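The letter from the pension office came in January, and I left it on the hall shelf until last week. It was five pages, and two of them had to be signed by my husband. I wrote "deceased" on both lines and mailed it back.

They called on Friday. The woman was polite and asked whether he could come to the phone to confirm. I told her no. She gave me a case number that ends in 594 and said someone would be in touch.

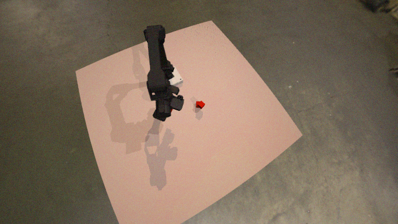 Posted by Ernasine
Monday, August 13, 2018
3 comments

It has been two years now. I still get his mail, mostly catalogs and the Noditum newsletter, and I still read it at the kitchen table before it goes in the bin.

Yesterday my sister and I drove out to the lake to check on the bench. The plaque needs a new screw – the bottom left one is gone. I had a screwdriver in the car but nothing that fit. We sat for a while, ate our sandwiches and drove home the long way.

I will stop at the hardware store on Thursday.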